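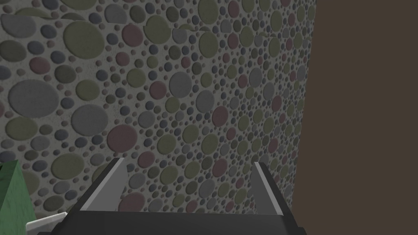 Work permit loans and the 18 appearance clause

Started by northbank_ledger

Posting in the rules section because the transfer thread is useless for this. Drundberg have taken Sebastian Dinu on loan from Ernanitz until the end of the season. The club statement says the loan "becomes permanent subject to appearances." The local paper says the trigger is 18 league appearances. Does a substitute appearance count toward that, and does a cup game? I assumed there was a standard wording for this in our league and I can't find one in the handbook.

Re: Work permit loans and the 18 appearance clause
pearce_end_row_f

There is no standard wording. The loan form has a box for additional financial terms and the clubs attach a side agreement, which gets registered with it. Whatever "appearance" means is defined in the side agreement. Most of the ones I have seen define it as a start, or coming on before a stated minute. The usual cutoffs are 45 and 60.

Also your thread title is wrong, there is no work permit involved in this one.

Re: Work permit loans and the 18 appearance clause
northbank_ledger

Title was left over from a draft. Can't edit it now.

When you say "most of the ones I have seen," where are you seeing them?

Re: Work permit loans and the 18 appearance clause
pearce_end_row_f

I did registrations for a club one level down for four seasons. I'm not going to name it.

Re: Work permit loans and the 18 appearance clause
offside_trapdoor

Disagree with the above as far as it applies here. Ernanitz are the selling club and they want the money. They would not sign off on a 60 minute cutoff for a player who gets used off the bench half the time. Any touchline appearance will count, I'd put money on it. Look at the Bajwa deal. Atif Bajwa went from Furnura to Pearce on the same kind of arrangement and they confirmed it as permanent in the week after he came on in the 88th minute.

Re: Work permit loans and the 18 appearance clause
pearce_end_row_f

Bajwa's was a different mechanism. Pearce had an option, not an obligation. They could have exercised it on the first day of the loan. The 88th minute thing was a coincidence that got repeated until people took it as the cause. I was at that game and the deal had been talked about in the bar for two weeks before.

Re: Work permit loans and the 18 appearance clause
offside_trapdoor

The Furnura chairman used the word "triggered" in his program notes.

Re: Work permit loans and the 18 appearance clause
pearce_end_row_f

Chairmen use words.

Re: Work permit loans and the 18 appearance clause
halfspace_hal

To get back to the question. There are three separate things being mixed up:

Option to buy. Borrowing club decides. Appearances may change the price but don't force anything.

Obligation to buy. A condition is met and the transfer has to go through.

Appearance fee. Lending club gets a payment when the player reaches a number. No change of registration.

"Becomes permanent subject to appearances" reads like the second one. But the statement was written by whoever runs the club site and I wouldn't parse it like a contract.

On the cup question, if the paper said league appearances and got that from the club, then cup games are out. If the reporter added the word, who knows.

Re: Work permit loans and the 18 appearance clause
northbank_ledger

Useful, thanks. The paper's exact line was "18 league appearances, it is understood." So no named source.

The reason I ask is minutes. Dinu has played 869 for Drundberg so far. Brabec has taken him off early in most of the recent games, and one of them was at halftime with no injury reported. If the cutoff were on minutes per match it would explain the pattern.

Re: Work permit loans and the 18 appearance clause
offside_trapdoor

Or Ľubomír Brabec takes wide players off because he always takes wide players off. He did it at his last club too. Not everything is the accountant.

Re: Work permit loans and the 18 appearance clause
halfspace_hal

A start counts as an appearance under any definition I know of, so taking him off at halftime would save them nothing. If they wanted to avoid the trigger they would leave him out of the eleven and bring him on late. They have done the opposite. Your pattern points away from your theory.

Re: Work permit loans and the 18 appearance clause
northbank_ledger

Fair. Unless it's a total minutes trigger and the paper has garbled it. A total of 1,000 would fit a half-season loan.

Re: Work permit loans and the 18 appearance clause
halfspace_hal

Possible. I've seen minutes totals in goalkeeper deals. Never for an outfield player, but my sample is small.

Re: Work permit loans and the 18 appearance clause
tunnel_club_tess

Went to the supporters' meeting. Consuelo Guzmán took questions for the club and someone asked her this directly. Her answer, from my notes: the number in the paper is "not far off," the terms are confidential, and the fee is in next year's budget either way. She would not say whether substitute appearances count. Somebody else asked whether the gate of 2,382 for the last home game had paid for it and she moved on to parking.

Re: Work permit loans and the 18 appearance clause
offside_trapdoor

If it's budgeted either way, they expect it to trigger. Done deal.

Re: Work permit loans and the 18 appearance clause
pearce_end_row_f

Budgeting for a liability you might incur is normal. It tells you they think it's possible. We budgeted for two of these in one summer and paid out on neither.

Re: Work permit loans and the 18 appearance clause
tunnel_club_tess

She did say "the fee," singular, as if it was fixed. That might rule out the sliding price version.

Re: Work permit loans and the 18 appearance clause
northbank_ledger

I emailed the league to ask if the registered side agreements are open to inspection. Reply from Napaporn Bunnag in the registrations office: they are not, and definitions of appearance are a matter between the two clubs. She did confirm that an unused substitute is never recorded as an appearance in the league's own statistics, so if the side agreement refers to league records, the bench doesn't count but coming on for one minute does.

Re: Work permit loans and the 18 appearance clause
pearce_end_row_f

That last part is right. Plenty of the lazier agreements just say "as recorded by the league." In that case offside_trapdoor would be correct and I would be wrong. I still think it's a start or 45.

Re: Work permit loans and the 18 appearance clause
offside_trapdoor

Screenshotting this.

Re: Work permit loans and the 18 appearance clause
halfspace_hal

Can a mod fix the title? It keeps coming up in searches for actual work permit questions.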